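Home News Storage Care Notes Contact

Filed under: Around the Stockroom

Last updated: 3rd July

Wicker baskets: handling and storage

The Resano range of round baskets with arched handles moves to the Velico shelving in September. Until then the stock stays on the floor of the Drokwood showroom. Filled baskets are limited to 3 kg. Lift with one hand on the handle and the other under the base - the joint between handle and body takes most of the strain.

Paper and card go in last, upright or at an angle, so that they can be pulled out without disturbing smaller items.

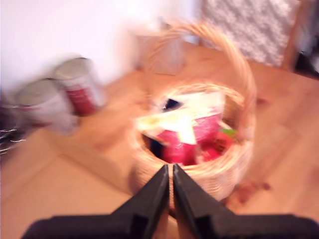 Cleaning and checks

Brush along the weave with a dry, soft brush. Do not soak. Allow 10 minutes per basket, including the rolled rim, where dust collects. Loose strands are trimmed flush and noted on the stock sheet. Baskets with a split handle go back to Shojaei for repair - tag them at the rim and leave them empty.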